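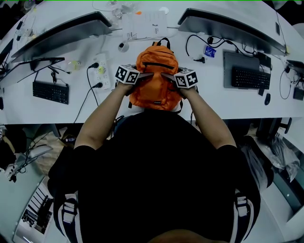 **mattes_s:** I'd go up a size before you commit. I've carried a small daypack to work for two years and the zipper always loses once a lunch box goes in.

**Defne Aksoy:** Ok but I love this orange one so much!! I get 28 days to return it and I've used up 19 of them dithering (classic me). It sits upright on the desk, the handle on top is great for grabbing on the way out, and it's so bright I can't leave it on the bus -- which I have done, in December, with my old Drommont. RIP.

**bratport_kid:** Does the front pocket take a charger brick? Mine bulges and then the whole thing tips forward.

**Defne Aksoy:** Haven't tried the big brick, will report back. Charger at the bottom of the main part for now.

**mattes_s:** Bottom is the worst place for it, you have to unpack everything to get it out. Cables go in front.

**flallura2309:** Disagree with Mattes, heavy stuff low and against your back, always. My shoulders quit hurting when I switched. Also orange shows every coffee drip, just saying.

**mattes_s:** A charger weighs 300 grams, it's hardly a brick of gold

**flallura2309:** Mine weighs more than that and so does everything else you people haul around!

**Defne Aksoy:** Keeping it, I think. Anybody know if the black straps can go through the wash?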